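Handheld grippers vs. teleop for a folding/wiping task

Board index > Manipulation > Teaching and demonstrations

14 posts, page 1 of 2

kosley_arm
We have a two-arm setup at work and want to teach it to pick a cloth up off a desk, wipe the desk and put the cloth back. So far I have been driving the arms with a leader-follower rig. It works, but each demonstration takes me 70 seconds and half of them get thrown out because I bump the desk. Has anyone switched to handheld grippers for this kind of thing? I'm the only one recording, so speed matters to me.

drivetrain_dan
Stay with teleop. If you can do the task through the rig, you know the arms can do it. With handhelds you will record wrist angles the robot can't reach and only find out at replay.

Sunee Wiriya
I did both last year. Handhelds were a lot faster for us once the tracking was set up. Dan has a point about reach, but you can check for that before training. We run every recorded path through the arm model and drop the ones that go past a joint limit. It takes a few minutes for a whole batch.

Things that cost us time:
The markers on the grippers have to stay in view of the head camera. If you turn your wrists too far out you lose one.
Walk slower than you think you need to.
Start each take with both grippers up in front of you, hold still for 2 seconds, then go to the desk.

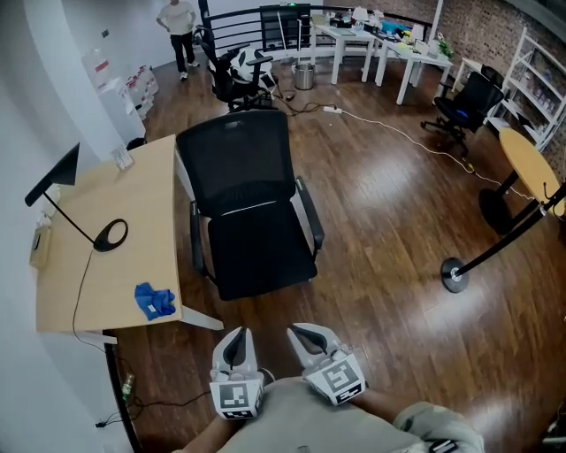

Posted by Sunee Wiriya, 17/11/2023
Member, Hirton

Head camera view with both grippers up, one marker on the base of each. The one on the right is angled outward, and I wouldn't want to turn it much further than that. The cloth is the blue one near the front edge of the desk on the left. I leave it crumpled on purpose and drop it differently each time. If you always lay it flat the policy only learns flat.

drivetrain_dan
That is a shiny floor. Doesn't it mess with your tracking?

Sunee Wiriya
It can. Overhead light reflecting off the planks is worse when you look down, so I keep my head up while walking. Cables, chairs and other clutter in the background have been fine for us.

jalleck_user
I disagree about leaving the background messy. We trained on one cluttered room and the policy fell apart when we moved to the next one. If you only have one room, clear it out.

Sunee Wiriya
We saw the opposite. Clean room data did badly anywhere else. I'd say record in more rooms before you spend a day tidying one.

jalleck_user
Sure, if you have more rooms. He said he's on his own.

kosley_arm
I can get into 2 rooms, maybe the hallway. How many takes did you need for the wipe?

Sunee Wiriya
We stopped at 1,000 for the whole task, pick up, wipe and put back. The put back was the weak part and got most of the later takes.

drivetrain_dan
Which is a lot of walking. I'd still do a small set by teleop on the real arms to finish with, mostly for the contact with the desk. You don't feel the arm's stiffness when you are holding the gripper yourself.

Sunee Wiriya
No argument there. We did that too.

kosley_arm
OK, I'll try handhelds for the bulk and keep the rig for the wipe. Does the finger pad material matter? Mine are hard plastic and the cloth slips.

ticona_fan
Match whatever is on the robot. Same pads on both or don't bother.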